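Publications > Workshop Ergonomics > Eltlow Study > Section 3

3. Hand tools and handle form

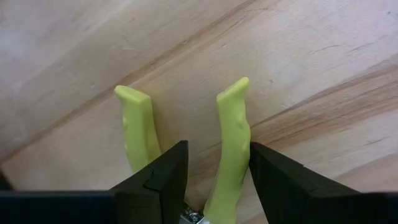

3.1 Handle geometry

Figure 3. Hand tool with paired yellow-green handles on a light wooden surface. The handle ends are flared and slanted; shallow raised bumps form finger-grip contours on the right handle.

The tools considered in this section are two-handled types drawn from the shared benches at Skarkbridge and Tomoana. They were selected for differences in grip profile, handle colour and end shape. Jaw form was recorded separately and is not treated in this section.

The handles in Figure 3 have a smooth, matte finish with local relief along the outer edges. Each handle ends in a flare, and the two flares mirror one another. A flare of this kind gives the heel of the hand a stop and limits travel toward the end of the tool. Below the flare of the right handle, the grip narrows briefly and then swells at the raised contours. The user's fingers are expected to settle in this region, although hand size affects how well the contours and the fingers line up.

A lengthwise ridge on the left handle separates a broad, lighter face from a darker side. Ridges of this type were coded as a tactile feature – users can find the orientation of the tool by touch – and also as a possible source of pressure during long tasks. The two codes were kept apart in the analysis.

3.2 Wear and storage

Wear was assessed by eye at the handle ends, along the outer edges and at the contours. The slanted end of the right handle in Figure 3 has a slightly rough line with tiny pale specks, and was coded as worn-looking. No cause was assigned to marks of this kind, as the use history of individual tools was not available.

Tools were stored either flat in drawers or upright in racks. The Cultent rack holds 6 tools in a row at a spacing of 300 mm, which leaves clearance for the handles to fall open. Drawer storage was more compact, but handles overlapped and users took longer to separate one tool from the next. Brightly coloured grips were easier to find in both arrangements.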